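Neues aus der Werkstatt: Buchstaben legen mit Führung von Hand

Seit April läuft bei Urnwood unser kleines Lernprojekt mit den Buchstabenklötzen, und ich muss sagen: Es macht mir mehr Freude als alles, was wir im Winter auf dem Plan hatten! Die Aufgabe klingt harmlos. Auf einer weißen Tischplatte sind mit Filzstift vier Quadrate in einer schrägen Reihe vorgezeichnet, daneben liegen Klötze in Orangerot und Blau, und der Arm soll sie greifen und in die Felder setzen. Vorgemacht wird alles von uns, entweder mit der Hand direkt am Arm oder vom Nebenraum aus über die Fernsteuerung.

Corinne Szabo hat inzwischen 54 Durchgänge aufgenommen, Yolanda Dunleavy sogar 70, und man erkennt beide sofort am Stil. Corinne fährt in einem Zug hinunter und greift. Yolanda bleibt kurz über dem Klotz stehen, dreht das Handgelenk, bis die Finger parallel zu den Seitenflächen stehen, und geht erst dann tiefer – das kostet Zeit, aber die schräg liegenden Klötze gelingen ihr damit deutlich besser. Bis zum Sommer möchten wir 200 saubere Vorführungen zusammenhaben.

Wer mitmachen will, ist herzlich eingeladen (Vorkenntnisse braucht es keine, nach einer Stunde hat man den Dreh raus). Bitte die Klötze vor jedem Durchgang neu verteilen, gern auch verdreht, und die Felder frei lassen. Geübt wird mit dem Blick der Kamera am Handgelenk, was am Anfang ungewohnt ist, weil die Greiffinger ständig groß ins Bild ragen. Termine gibt es bei Corinne.

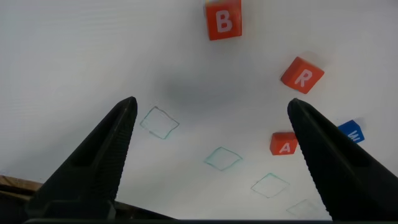 Als Nächstes kommt die Reihenfolge dran: Dann soll der Arm mit den Klötzen ein vorgegebenes Wort legen. Vorschläge mit vier Buchstaben nehmen wir gern entgegen!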